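**Progress report to the Poltlow Neighborhood Fund**
Grant: Poltlow Street and House History
Submitted by: Rangi Halliday, project lead
Feb 26, 2018

The report covers the second half of the grant period. The archive work is mostly on schedule, the interviews are behind, and the printed walking map has been moved to the summer.

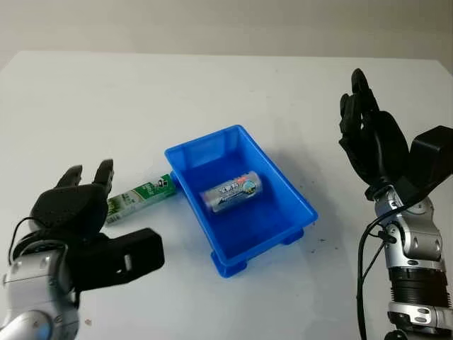
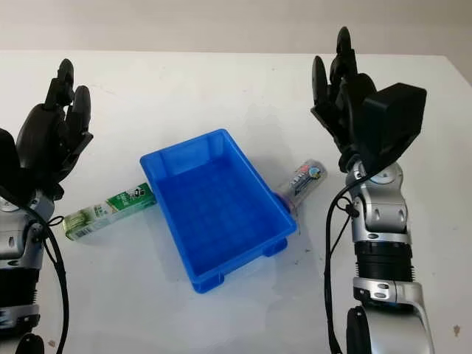
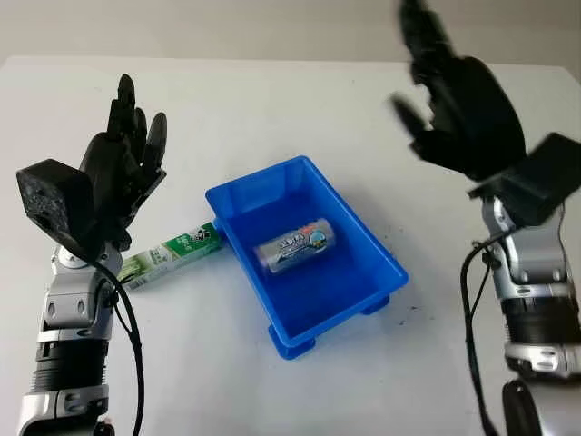
**Archive**

We have scanned 3,071 pages and photographs lent by residents. Most come from households north of the rail line, where the streets were laid out before the town took over the land. The minutes of the old road maintenance group were the largest single loan and took longer than planned, as many of the pages were written in pencil and had to be scanned twice.

Of the scans, 1,012 now have a street name, an approximate year and the lender's permission on record. The rest have permission but still need a place or a date. Two families asked us to hold back letters that mention living relatives, and we have kept those out of the catalog.

**Interviews**

The agreed number was 44. We have completed 16. January was slow because of illness among the interviewers and among the people we had hoped to talk to, several of whom are over 85. We have moved the oldest residents to the front of the list and now offer to do interviews at their homes.

The interviews finished so far are strongest on the Proltumance factory, its company housing, and the years when the school ran in two shifts. They are weak on the apartment blocks built later on the south side. Few people from those blocks have signed up. The owner of the Altıntaş bakery has agreed to keep sign-up sheets at the counter and to introduce us to tenants who have been there since the buildings opened.

**Zoning comment**

Several lenders asked whether the material could be used in the town's review of the Likance hill plan. We sent the planning office a short statement with copies of the original lot maps and a list of the houses still standing. It took no position on the new buildings. The office has confirmed that the statement was received and will be attached to the plan documents.

**Changes to the plan**

- Walking map: text is drafted, printing moved to June.
- Open evening at the library: held as planned. A second one is booked for April.
- Transcription: we ask to move the unspent travel money to this line. The home interviews are all within walking distance.

**Next period**

We expect to finish the remaining interviews by the end of August if the south side sign-ups come in. Dating the unplaced photographs will continue at the library evenings, where residents have been good at naming corners and shopfronts. A decision on the travel money by the end of March would let us book the transcriber for spring.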